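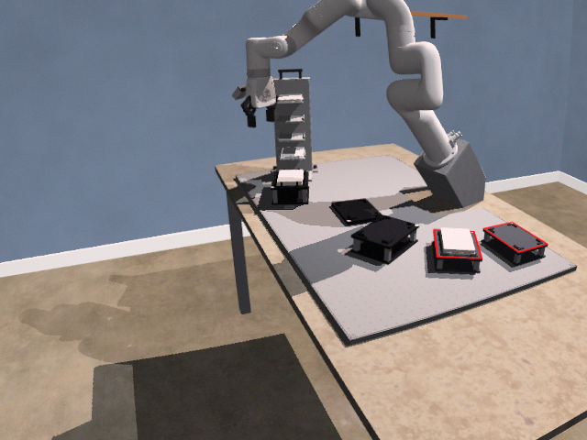
Trenik Floor Paint – hardwearing, for garages, sheds and workshops

Sold in 2.5 and 5 litre tins. Brush or roller. Low smell, cleans up with water while still wet.

Stock note: Tesar Grey and Plillosden Red back in August. Stone and Black in stock now, order before 3pm for same day dispatch.

What its for
Bare concrete, old painted concrete (if sound), brick, most cement floors. Not for tiles. Not for outdoor steps, gets slippy in rain – we do a grit version, ask.

Coverage
One 5 litre tin does a single garage, two coats, if the floor is smooth. Rough or dusty concrete drinks the first coat so buy a spare small tin. Same batch number if you can, shades vary a bit between batches.

Drying
Touch dry in a couple of hours. Second coat next day. Light foot traffic after that, leave cars off for a full week. Longer in a cold garage.

Prep
Sweep, degrease, rinse, let it dry right out. New concrete needs 100 days before painting, no shortcuts please. Oil patches want doing twice. Kocabaş Degreaser works well and can go in the same parcel.

First coat thinned with a splash of water, second coat straight from the tin. Stir it properly, the grey settles.

Delivery
Mainland only for tins. Pallet orders by quote, lead time almost 15 working days at the moment. Sorry, busy spell.

Returns
Unopened tins only, within a month. We cant take back mixed colours.

Colour cards are free, one per adress. Screens lie about grey so do get a card first.

Also in this range: crack filler, line marking paint, long handled rollers, spare sleeves.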